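May 5, 2018

I've been promising a post about the arms at work for months, so settle in, because I'm going to go on a bit.

For anyone new here, I work in returns for Graltach. We rent out play kits to kindergartens, libraries and toy libraries: pretend kitchens, pretend shops, pretend doctor's rooms, that kind of thing. The kits go out in tubs, the kids love them half to death, and then the tubs come back to us. Somebody has to tip each one out, work out what's in it, clean it, find what's missing and pack it again. For six years that somebody was me and three other people standing at a long bench.

The catalogue has 589 different pieces in it. I know most of them by feel, which is a strange thing to carry around in your head! I can tell our old felt lettuce from the newer felt lettuce with my eyes shut. My partner made me prove it at a barbecue once and I got every one right.

Last December the first sorting arm went in on bench two, and now we have 4 of them. They came from a small outfit called Dreltex, and the software that tells them what belongs in which kit is called Skolari. I was nervous, I'll admit. We all were. There had been a meeting with slides, and in my experience slides are where your hours go to die. But the hours stayed, and we got the promise on paper before a single bolt went into the floor, so full marks to our delegate for that.

What did change is what I do between seven and three. I used to sort, and now I teach. We lay things out on the white table, run the arm through a pick by hand, let it have a go, then shift everything and do it again. Food is the hardest category by a mile and it's my favourite. Half of it is soft, half of it is hard plastic, and it rolls.

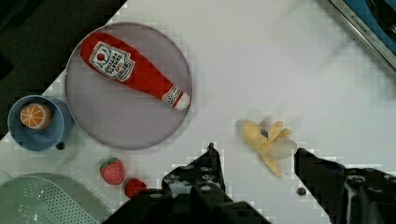

The soft stuff drove us up the wall in the first few weeks. A hard plastic piece is the same shape every time you put it down, but anything stuffed sags and flops and turns up looking like a different object depending on which side it landed on. The arm would come down with total confidence and pinch a fold of fabric, lift it a centimetre and drop it. Over and over. I found myself talking to it the way I talked to my nephew when he was learning to tie his shoes.

Then Senthil Nair from our bench said, well, how do *we* pick them up? And none of us could say! So we filmed our own hands for a morning. We squash a little first, then close. I'd been doing that all those years without noticing. We showed the arm the squash-and-close in our demonstrations and its soft picks got so much better that I did a lap of the tearoom.

That's the part I wasn't ready for, how much of the job was sitting in our hands without any words attached. I've had to find the words. I've even written some of it up as a guide (me, who failed Year 11 English), and the new starters on the Mudaliar site across town are using it for their own setup.

Now the less shiny side, so you don't think I've been paid in muffins.

The arms are slow. On a good tub of kitchen bits I'm still faster, and I'm a little bit smug about it. They also can't smell, and if you've ever opened a tub that came back with a real banana in the bottom, you'll know why I reckon smell is a professional skill. Every tub still gets opened by a person.

It's quieter too, and I miss the old noise. Four of us shoulder to shoulder meant four people's worth of gossip. Now we're each at our own bench and you have to walk over to hear about the wedding. We asked for a shared morning tea to make up for it and got one, with proper biscuits.

And the pay took some arguing. Teaching a machine is a different job from sorting, and we said so, and kept saying so. The new classification came through in autumn. If you're in a similar spot, ask early, while they still need you to show them how it's done.

My wrists, though. Oh, my wrists! I used to go home and hold a bag of frozen peas on the left one before I could cook tea. I sorted 3590 pieces in my biggest week, and I remember being proud and also not being able to open a jar. I've gone 28 days without the peas now. I've started crocheting again, badly, and there's a lopsided scarf on the go in an awful shade of mustard that I completely love.

Next up for us is the dress-up kits, so capes, hats and a great many tutus. Senthil thinks the tulle will beat us. I've bet him a packet of Mint Slices that we'll have a clean tutu pick before winter's out, and I'll let you know who ends up eating them.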